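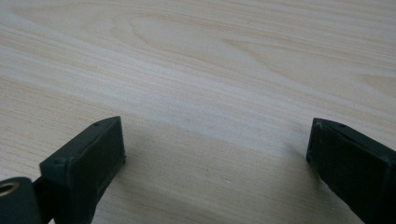 Wie oft muss man eine helle Tischplatte ölen? Bei uns reicht es zweimal im Jahr, dazwischen wische ich nur feucht ab und trockne nach.

Lesezeit: 2 Minuten

Der Esstisch steht seit dem Umzug nach Husen in der Küche. Gekauft haben wir ihn gebraucht, von einem Paar in Namholm, das sich verkleinert hat. Die Platte war damals stumpf und hatte mehrere Ränder von Gläsern. Ich habe sie im September abgeschliffen, erst mit 120er, dann mit 200er Papier, immer mit der Maserung. Wer quer schleift, sieht die Kratzer später bei Tageslicht, vor allem auf hellem Holz. Das weiß ich vom Regal im Flur.

Beim Öl habe ich länger überlegt. Leinöl dunkelt nach und wird gelblich, das wollte ich nicht. Baoshan Yan aus der Werkstatt unten im Haus hat mir den Rest einer Dose gegeben, ein Hartöl mit etwas Weißpigment. Damit bleibt die Platte so blass, wie sie nach dem Schleifen war. Die Maserung sieht man trotzdem gut, die langen Streifen und auch die Stelle mit den ineinanderliegenden Bögen. Meine Tochter nennt sie den Fisch und legt ihr Besteck daneben.

Aufgetragen habe ich das Öl mit einem Baumwolllappen, dünn, und nach einer Viertelstunde den Überschuss abgenommen. Am nächsten Tag noch einmal. Danach durfte fünf Tage lang nichts Nasses auf den Tisch. Wir haben in der Zeit im Wohnzimmer gegessen. Die Lappen kamen ausgebreitet auf die Leine im Hof, ölige Lappen gehören nicht zusammengeknüllt in den Müll.

Im Alltag mache ich wenig. Nach dem Essen Krümel runter, mit einem gut ausgewrungenen Tuch drüber, mit dem Geschirrtuch hinterher. Spülmittel nur, wenn Fett draufgekommen ist. Heiße Töpfe stehen auf einem Untersetzer aus Kork. Rotwein und Kurkuma muss man sofort wegwischen, bei Kurkuma hat es einmal nicht ganz geklappt. Den Fleck habe ich von Hand angeschliffen und die Stelle nachgeölt. Nach 3 Wochen war der Unterschied zum Rest kaum noch zu erkennen.

Ob die Platte wieder Öl braucht, prüfe ich mit ein paar Tropfen Wasser. Bleiben sie stehen, ist alles in Ordnung. Ziehen sie ein, räume ich abends den Tisch frei und öle noch einmal, dann aber nur eine Schicht.

Offen sind noch die Kanten. Dort ist das Holz rauer, und an der Fensterseite bleibt das Tuch manchmal hängen. Ich will sie vor dem nächsten Ölen mit feinem Papier brechen. Die Stühle bekommen bei der Gelegenheit neue Filzgleiter, die alten haben sich im Sommer gelöst.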